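Bought in May, used daily since. Wunoteck sells the Trummer shelf as a flat pack for children's rooms, and I paid full price for it at the Flisard shop in Pridbridge. It comes in several color mixes.
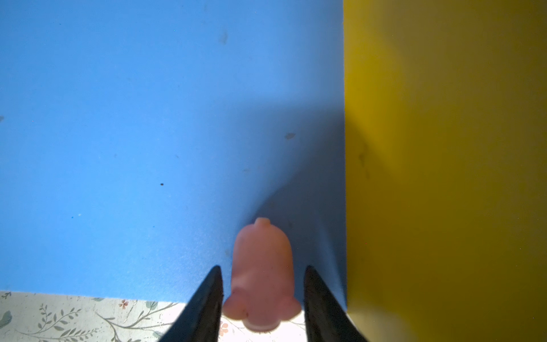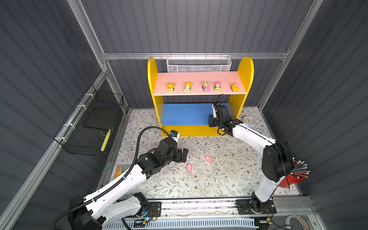 Zuzana Pešek bought the same one two months before me and told me to throw away the hex key in the bag and use a proper driver. The supplied key is soft. Hers rounded off on the third bolt, and she ended up finishing the job with one from her bike kit. I took her advice and had no trouble.

**Assembly**

The instructions are drawings only. Step 4 shows the side panel facing the wrong way, or at least I read it that way, and I had to take two bolts out and start that step over. The holes lined up. The dowels were tight, and one needed a few taps with a mallet. Start all the bolts by hand before you tighten any of them. If you tighten one corner first, the last bolt on the other side won't reach its thread.

There's a strap for fixing it to the wall. The screw that comes with it is too short for drywall. I used my own screw and anchor.

**Daily use**

My son is four and can reach everything on it without help. It holds toy cars and small stuff well. Tall picture books have to lie flat, and a full stack of them is heavy enough that I moved ours to the bookcase in the hall.

The paint is better than I expected. Crayon comes off with a damp cloth. Washable marker comes off too if you get to it the same day. Ballpoint doesn't, and I've stopped trying. I have one chip on a corner where the vacuum hits it. Wunoteck doesn't sell touch-up paint, and the reply I got from them suggested nail polish. I haven't tried that.

The smell was strong when I opened the box. I left the parts in the garage with the door open for a couple of days and it was gone by the time I built it.

**Stability**

With the strap on, it doesn't move. Before I put the strap on, it rocked a little on the carpet and was steady on the hard floor. I wouldn't use it without the strap in a house with a climber.

**Would I buy it again**

Yes, on sale. At full price it's a bit much for something this size, and the short screw and soft key are cheap things to get wrong. The shelf itself is solid. Four stars out of five.

Update, 11th August: tightened all the bolts again. Two had worked loose, both on the left side.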